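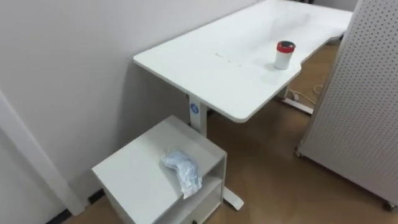 1/ Nedum: localización de la mesa y del objeto sin marcadores

Resumen del preprint que hemos terminado en junio. El problema: un humanoide tiene que llevar algo por una habitación amueblada, y durante buena parte del trayecto la cámara de cabeza no ve ni los brazos ni lo que cargan.

2/ La solución habitual es alimentar la política con la imagen actual y unos pocos fotogramas anteriores. En tareas de mesa suele bastar. Cuando el robot camina, la ventana se agota antes de llegar y la política "olvida" dónde estaba el tablero en cuanto gira la cabeza.

3/ Nedum mantiene un estado latente pequeño por cada superficie de apoyo: altura del plano, orientación del borde más próximo y zona ocupada. Se actualiza solo cuando la superficie está a la vista. El resto del tiempo se propaga con la odometría de las piernas, incluida su covarianza.

4/ Las superficies blancas y mates sobre pared blanca son el caso malo. Hay poca textura, las sombras suaves se confunden con bordes y un canto redondeado apenas da gradiente. El estimador de bordes de la versión anterior (Piraline) fallaba justo en las esquinas.

5/ Lo que ayudó fue usar el suelo. El contraste entre las patas claras y la madera es mucho más estable que el del tablero con la pared. Estimamos primero los pies de la mesa, luego subimos al plano. La idea es de Ayane Hirose; Murray Halliday escribió el optimizador.

6/ Datos: 2446 episodios teleoperados, 6 tareas. Para entrenar usamos 2000. Los demás quedan para validación y no se tocan al ajustar hiperparámetros. Todo está en el formato de Dirkari, nuestro repositorio de episodios, con las vistas de cabeza y fijas sincronizadas por reloj común.

7/ La vista fija no entra en la política. Sirve para obtener la referencia de pose del torso y para etiquetar a posteriori el instante de agarre. En ejecución el robot dispone de la cámara de cabeza, los encoders y la IMU.

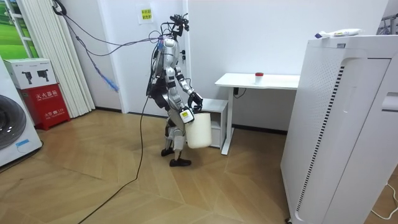 8/ La carga con asa complica la propagación. Un cubo colgado de la mano es un péndulo: oscila con el paso y mete una componente periódica en la IMU que el filtro interpretaba como avance. La versión actual estima esa frecuencia en línea y la resta antes de integrar.

9/ Resultado principal: frente a la misma política con historial de imágenes, el error de posición del borde al llegar a la mesa baja en las 6 tareas. La mejora es mayor cuanto más tiempo pasa la mesa fuera de vista. En tareas sin desplazamiento la diferencia queda dentro del ruido entre semillas.

10/ Ablación: si se quita la covarianza y se propaga solo la media, se pierde casi toda la ventaja. La política necesita saber cuándo no fiarse del estado y volver a mirar. Si se quita la zona ocupada, el acercamiento sigue siendo correcto, pero aumentan los choques con objetos pequeños al depositar.

11/ Limitaciones. Suponemos muebles inmóviles durante el episodio. Los cables por el suelo no se modelan como obstáculo. Los bordes cóncavos se aproximan con segmentos rectos, y eso sesga la distancia frontal hacia el lado conservador. Una sola habitación, un solo robot.

12/ Kamil Hrnčiar está repitiendo la evaluación con semillas nuevas y Salamatu Danladi prepara la comparación con mapas densos, que pidió Flynn Hinds al leer el borrador. El coste de memoria irá en la misma tabla.

13/ Código de entrenamiento y configuraciones: cuando acabe esa segunda tanda. Los pesos del estimador de bordes saldrán antes, en una publicación aparte.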